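Werkstattbuch Färberei, 21. August 2019

Krapp, zweiter Durchgang. Endlich ein Rot, das diesen Namen verdient! Der Ansatz vom März war ja eher Ziegelstaub, und ich hatte schon fast beschlossen, die restlichen Wurzeln aus Stadolov zu verschenken. Gut, dass ich es nicht getan habe.

Was ich diesmal anders gemacht habe: Die Wurzeln (Sorte Marikar, grob gehackt, nicht gemahlen) habe ich über Nacht in kaltem Wasser stehen lassen und das erste, gelbbraune Wasser komplett weggeschüttet. Darin steckt offenbar der ganze Braunstich. Dann frisches Wasser drauf, einen Löffel Schlämmkreide dazu und sehr langsam hochgeheizt. Der Topf durfte nie über 60 Grad kommen, im März hatte ich ihn zwischendurch am Sieden und habe mich noch gewundert. Die Kreide macht unglaublich viel aus, unser Regenwasser aus der Tonne ist einfach zu weich. Beim Einrühren kippt die Farbe der Flotte innerhalb von Sekunden von Orange nach Kirsch, ich stand daneben und habe laut gelacht.

Ansatz zum Nachkochen: 600 g Wurzel auf die gleiche Menge Wolle, Alaunbeize wie gehabt, Weinstein diesmal weggelassen. Drei Züge aus derselben Flotte. Der erste ist ein sattes, warmes Rot, der zweite Lachs, der dritte ein ganz zartes Rosé, das ich fast am schönsten finde. Pro Zug rund fünf Stunden inklusive Abkühlen im Topf. Bitte nicht früher rausnehmen, auch wenn es in den Fingern juckt, beim Abkühlen zieht noch eine Menge auf.

Die Borkora-Wolle nimmt deutlich besser an als die aus Mudport. Gleiche Beize, gleicher Topf, und trotzdem liegt fast ein ganzer Ton dazwischen. Vermutung: In der Mudport-Wolle sitzt noch Fett. Beim nächsten Mal zweimal waschen und wieder nebeneinander einlegen, dann wissen wir es.

Baumwolle ist noch eine Baustelle. Der Probelappen mit Tannin-Vorbeize ist fleckig geworden, vor allem an den Falten. Ich glaube, der Lappen hatte im Topf zu wenig Platz und ich habe zu selten gerührt. Nächster Versuch im großen Kessel, und vorher mit Soda auskochen, richtig lange. Falls jemand von euch noch Galläpfel hat, bitte ins Regal neben die Waage stellen, meine sind alle.

Lichtechtheit: Streifen von allen Zügen hängen seit heute im Südfenster, untere Hälfte mit Karton abgedeckt. Bitte sieben Tage hängen lassen, nicht umdrehen, nicht gießen (ja, ich meine die Fensterbank mit den Tomaten).

Die ausgekochten Wurzeln liegen zum Trocknen auf dem Sieb. Nicht wegwerfen! Ich will sie mit Pottasche noch einmal ansetzen und sehen, ob sich ein Farblack für Aquarell fällen lässt. Der Filter dafür fehlt noch, Kaffeefilter sind beim letzten Mal gerissen.

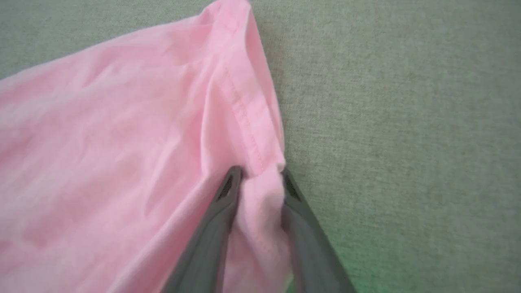

Offen für morgen: Alaun nachbestellen, pH-Streifen suchen, Kessel entkalken. Und die Eisennachbehandlung am zweiten Zug probieren, nur an einem kurzen Strang, ich hoffe auf ein schönes Pflaume.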